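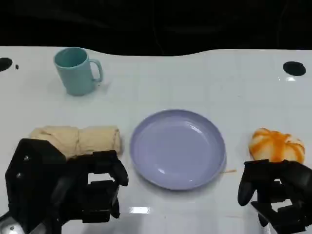
Mug, plate, rolled-up cloth, bread. A place setting, in my book.

I have fifteen minutes before I have to be out the door so this will be quick and probably too strong. Set the table. For yourself, for breakfast, for a roll and a coffee. A plate, a mug, a cloth. Put them down before the food comes, sit, eat. End of argument, except I've been having this argument at work since March and I keep losing it so let me try it in writing.

The other side goes like this. Who has time. It's one roll. You can eat a roll over the sink, or in the car, or off the bag it came in, and then there's nothing to wash. A plate under a roll is a dirty plate for no reason. I get it. I ate over the sink for most of my adult life. In Irdale Street I had a kitchen so narrow that the sink was the table, more or less, and I'd stand there with my elbows in looking at the wall of the building next door. Crumbs went straight down the drain. Very efficent. I could not have told you by ten in the morning whether I'd had breakfast.

And that's my whole complaint about sink eating. Crumbs, fine. Manners, who cares. But you don't notice it. You're hungry again right away and you're cross and you buy something in a wrapper.

So. The plate.

People think a set table means the good stuff. Matching. Six of everything, glasses nobody in the house likes drinking from, a cloth that has to be ironed. My parents had a dinner service in a cabinet and I can count the meals. We were all a bit afraid of it. One gravy boat went in a move and it was talked about for years. I'm not asking for that! I'm asking for one plate in a color you don't mind looking at. Lavender, say. I used to think colored plates were for kids and picnics and I was wrong, a bread roll looks terrific on a purple plate. Try a pale bun on a white plate on a white table, it's like eating in a dentist's office.

Small raised rim too, if you can get it. Keeps the crumbs in. A totally flat plate is a tile.

Mug next. I'm going to defend plastic here and I know how that sounds. My regular mug is a Druvis, plastic, bought at the hardware store in Fornberg because I'd broken the last ceramic one on the faucet. Meant as a stopgap. That was 17 years ago and I've still got it. It's light, it has a handle I can get my fingers through, and when I knock it off the counter it bounces. The ceramic people will tell you about the feel of it, the weight, the lip. Sure. Also the little chip on the lip that you keep drinking around for two years because you can't bring yourself to throw the thing out. I don't love my plastic mug. I use it every day and I don't think about it, and at seven in the morning that's all I want from a mug.

(Boiling water, yes, check the bottom. Some are fine, some aren't. Mine says it's fine.)

Where does the handle go? To the right, if you're right-handed. I didn't think I had an opinion on this until I watched a houseguest turn every mug I put out a half turn, every morning, for a week. Handle toward the hand. It's a tiny thing and it makes a place look like it was laid for a person.

Now bread. If you're going to go to the trouble then get a roll worth a plate. There's Babić on the corner by the bus stop, they open at 5 in the morning, and the glazed ones are gone before the school traffic starts. I don't say you need a bakery. A supermarket roll warmed up for a few minutes is a decent thing. But one roll, out of the bag, on the table where you can see it. The bag stays in the kitchen. If the bag comes to the table you eat out of the bag, and if you eat out of the bag you eat three. I have tested this more than I'd like.
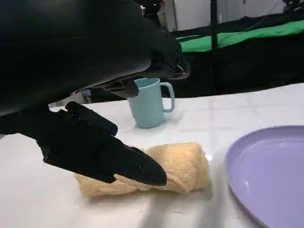 A towel at the table is the part people laugh at. A napkin is what you're supposed to have, folded in a triangle or a fan or whatever they do at weddings. I say small terry towel, rolled up, left side of the plate. Reasons: it's already in the house. It soaks up coffee, and a linen napkin just pushes coffee around. It doesn't need ironing, it's actively better not ironed. You can throw it in with anything. Beige hides a lot, white hides nothing, dark ones leave fluff on your hands, at least when they're new.

And roll it, don't fold it. Folded towels slide and flop open and end up flat under your elbow. A rolled one stays where you put it, or mostly. Doesn't have to be tight. Mine come out fatter at one end every time and I have stopped fixing it. You pick it up, it opens in your hand, you wipe your fingers, you drop it. Next morning roll it again, unless you had jam.

I did a bit of arithmetic on this, for the argument at work. A pack of paper napkins in our store cupboard is 192. For our floor we were going through one of those in no time, people take four for one muffin. I went through the order sheets one slow afternoon and it came to 3670 napkins since the coffee corner went in. For muffins! I brought this up at lunch and was told that I was being weird, and that a shared towel is disgusting. Second part is fair. I never meant shared. One each, like a mug. People have their own mugs at work, they write their names on them, they'd go to war over them. But a person's own towel is a step too far, apparently.

Fine. At home then.

What else goes on the table? Nothing! Or that's what I'd like to say. Mine collects mail, chargers, a library book, the little sticks from takeout, toothpicks, a pen. I clear the middle and let the edges go. You don't need a clean table to set a place, you need a clean patch the size of a tray, and I think a lot of people give up on the whole idea because they look at the table and see the job of clearing all of it. Don't clear all of it. Push. The mail will still be there and you will hate it just as much after you've eaten.

I like a white top for this, a bit shiny, because you can see the crumbs and one swipe gets them. My sister-in-law has a lovely old oak thing full of grooves and she cleans it with a butter knife. Pretty table. I wouldn't have it as a gift.

The objection I take seriously is the one about time, from people with small kids or an early shift or both. I'm not going to tell someone who's been up since four that they owe themselves a lavender plate. But I timed it, just the setting part. Mug, plate, towel, roll. Under a minute, and I wasn't rushing, and I had to go back for the towel. The washing after is one plate and one mug, and they're plastic and smooth and it takes a rinse and a wipe. What takes the time is the sitting. That's the bit people really mean, I think, when they say they have no time. They mean they can't sit still with a roll for six or seven minutes with no screen propped on the sugar bowl. I can't always either. Some mornings I lay it all out and then eat standing up next to it like an idiot, coat on.

Still better than the sink. The plate's there, the mug's there, I know I've had breakfast.

Set it out the night before if mornings are bad. Plate in the middle, mug up behind it and to the left (I know, glasses go on the right, says every diagram. I reach across anyway and less gets knocked over with the coffee out of the way of my right elbow). Towel beside the plate. Leave the bread off till you're up or it goes hard as a doorstop by morning. Then when you come in, half awake, someone's set you a place. It was you, you know it was you, and it works on me every time regardless. I come in and my shoulders go down a bit.

People do this for guests without thinking. At the guesthouse where I stayed in Fornberg there was a rolled hand towel and a cup waiting on a tray when I came down, way too early, and I remember it better than the room or the walk or whatever it was I'd gone there to do. Cost them a minute. I'd have paid extra. And then I went home and ate over the sink for another year, which tells you how slow I am to pick things up.

One plate, one mug, one towl. Buy them in colors you like, don't buy two of anything unless there's two of you. And if anybody from my floor is reading this, I'm still keeping my towel in the second drawer, it's clean, please stop moving it.

Bus.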